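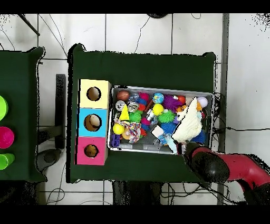 April 25, 2026. Open day, Vornau hall

Doors at ten. More than 135 visitors by the end, mostly families, plus a party of 40 from the Grenness college who stayed longer than planned. Zhiqiang Meng ran the arm and I did the talking. Niloufar Rahimi took over the talking after lunch when my voice went.

Toy sorting was the main demo again. Full tray, one toy at a time, then into the boxes. Logged 84 picks in the morning session, 8 of them drops. Most of the drops were smooth balls near the tray wall, where the fingers have no room to close. Spiky balls and anything fluffy were fine. The rope toy came up twice with a neighbour attached, and the children liked that best.

Changes from the February run at Ekdale: slower approach, green cloth on the table, toys packed tighter. The cloth is better than the bare top, less glare for the camera.

Questions we got a lot: does it know what each toy is, what happens if you move the tray, how much does it cost. Need a short answer for the second one.

To do: re-tape the floor cables before the Mao visit. Check finger pads for wear. Niloufar to send the pick log to Grenness, they asked for it.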